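4.2 The drawer problem

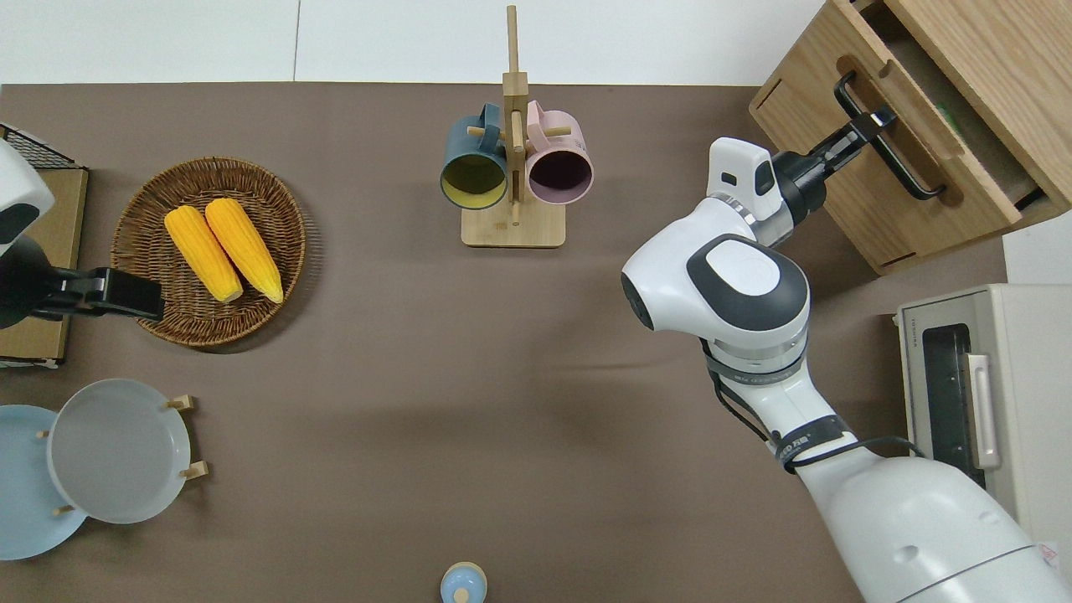
Figure 3. The right gripper closed on the drawer handle, with the drawer pulled slightly open. The left arm is at the basket of corn.

Of all the chores in the Heltholm set, opening a drawer was the one we expected to finish before lunch. It asks for a handle to be found, held and pulled in a straight line, and small children manage it long before their parents would like them to. We gave it three pages in the project plan, most of them taken up by the table of drawer sizes, and set aside the rest of July for the plates.

The plates went well. The drawer took the rest of July.

The trouble lies in the word 'straight'. A person pulling a drawer that sticks will wiggle it, swear at it and lift it a little at the front, and would be hard pressed to tell you afterwards which of these did the trick. Our first controller did none of them. It worked out the line along which the drawer ought to travel and kept to it with great loyalty, even when the drawer had other ideas. As the cabinet is light and stands freely on the table, the usual result was that the drawer stayed shut and the cabinet came along for the ride. Under the scoring rules used by Fakir this counts as a failure, although Rolland argued at some length that the handle had, after all, moved.

The second controller lets the wrist give way sideways and up and down while it pulls. We ran both over 800 trials on the same cabinet, and the softer one was plainly better. It was also slower, and it had a habit of stopping once the drawer was open by a finger's width, having met a small rise in force and taken it for the end of the runner. The position in Figure 3 will be familiar to anyone who has tried this: a firm grip, a drawer that is open in the legal sense, and a gap too narrow for the other gripper to be of any use.

We tried two cures. Araya's was to have the arm push the drawer back a little and pull again, up to 100 times before giving up, a limit that Landeg thought generous and that the cabinet did not enjoy. Lagman's was to raise the force limit in small steps and watch the cabinet for any sign of movement. We kept the second. The first is still in the code and can be switched on by readers with a spare cabinet.

None of this makes the arms ready for a kitchen. The Tekix rules allow one person to stand by and step in, and ours stepped in often enough to have opinions on the chair. What we can say is narrower - a drawer on a known cabinet, with a handle that sticks out, can now be opened most of the time by a machine in no hurry. Drawers with a cut-out in place of a handle are left to Section 5, where the results are worse.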